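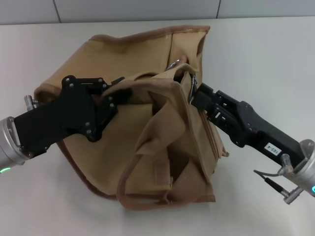
Good morning, friends! A few words on the Pader district council meeting last night, as so many of you asked and I couldn't possibly answer every message (bless you all for caring this much).

The motion to give Turero its own ward seat passed, 9 votes to 8. I had to sit down when they read it out. People in Turero have been asking for this through three chairmen, and 581 of them signed the petition that went in this August. 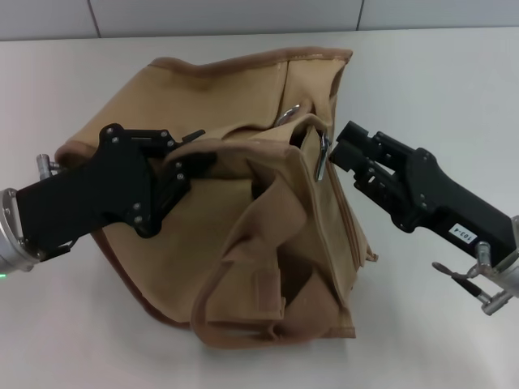 Canvas bag with brown trim.

Now, the Garia members voted against, and I do want to be fair to them. They worry the road money will be split again, and their road is already in a sorry state, as anyone who drove it after the rains will tell you.

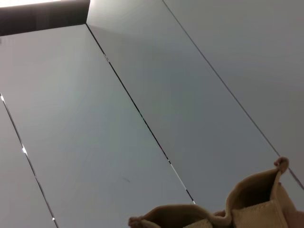
So what I'd love to see is both sides sitting down over that budget before it gets locked in. There are 30 days for written comments, and you can hand yours in at the district office, any language, any handwriting!

I'll post the full vote list once the clerk has signed it. Thank you for reading my long threads, you are very patient people.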